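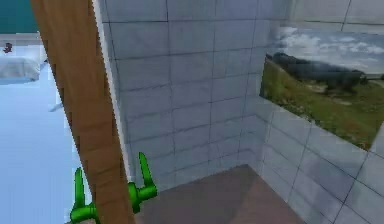 ## 4. Fitting the soft-close arm to a bathroom door

Read this section through before you open the parts bag. The Florneo comes with a folded card that says the job takes ten minutes. Allow an hour for the first door. The card also says the arm "fits any interior door," and we would not lean on that claim. It fits most hinged doors that hang straight and swing freely. It does very little for a door that already sticks.

### 4.1 Check the door first

1. Open the door halfway and let go. If it drifts open or shut without help, the hinges are out of line. Fix that now. The arm will hide the drift for a few weeks and then wear unevenly.
2. Close the door slowly and listen for rubbing. Run a strip of paper around the gap. Wherever the paper catches, plane or sand the edge.
3. Try every hinge screw by hand. Bathroom doors go in and out of damp air all day, and the screws work loose more often than people expect.
4. Check the head of the frame for solid wood. Push a thin nail in where the bracket will sit. If it slides in with no effort past the trim, you need the backing strip (sold separately by Musetti, or cut your own from scrap).

> **Note:** The weight chart on the box is optimistic. It was drawn up for flat hollow doors. If your door is solid or has panels, move up one spring size from what the chart tells you.

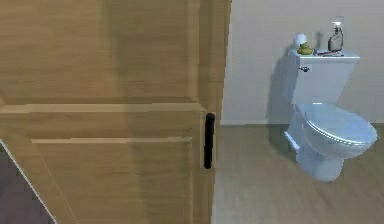 *Fig. 4-1. Paneled door with upright bar handle, partly open.*

### 4.2 Mark and drill

The paper template is printed for flat doors. On a paneled door it will not lie down over the molding, and taping it tighter does not help. Measure instead.

1. With the door closed, measure 285 mm along the top of the door from the hinge side. Mark this point on the face of the top panel or rail, whichever is flat there.
2. Measure 23 mm down from the top edge and draw a short level line through your first mark.
3. Hold the arm body against the line. Both screw holes must land on flat wood. If one falls on a raised strip, slide the body toward the hinge until it clears, and write down how far you moved it. You will move the frame bracket by the same amount.
4. Drill two pilot holes with a 2 mm bit. Wrap tape around the bit as a depth stop.

> **Caution:** Do not use the long screws on a door with thin panels. They can come through the other side. The short ones are in the small clear bag.

### 4.3 Mount the arm

1. Screw the body to the door. Stop when the heads are snug.
2. Screw the bracket to the frame, lined up with the body and adjusted for any shift you made in 4.2.
3. Open the door a hand's width and hook the free end of the arm onto the bracket pin. The arm is under spring load, so keep your fingers out of the fold.
4. Press the clip over the pin until it clicks. Pull on it. A clip that comes off in your hand was never seated, click or no click.

### 4.4 Set the closing speed

The dial is numbered, though the numbers do not stand for anything we have been able to measure. Two arms from the same carton set to the same number closed at plainly different speeds.

1. Turn the dial all the way to the minus sign.
2. Let the door close from halfway. Add a quarter turn at a time until it latches without a slam.
3. Shut the bathroom window and try again. Trapped air slows the last part of the swing. Then open the window and repeat.
4. Come back the next day and check once more. The fluid settles and the speed usually changes a little.

If the door will not latch at any setting, look at the strike plate before you blame the arm.

### 4.5 Claims you can ignore

- **"Maintenance free."** Wipe the pin and put a drop of light oil on it every March.
- **"Child safe."** It slows the door. It does not stop it, and it does nothing at all on the hinge side. Fit a separate finger guard if small children use the room.
- **"Silent."** The arm is fairly quiet. The latch still makes its usual noise.

Replacement clips are listed as part 389. The Wynne clip looks the same but is slightly wider and will fall off.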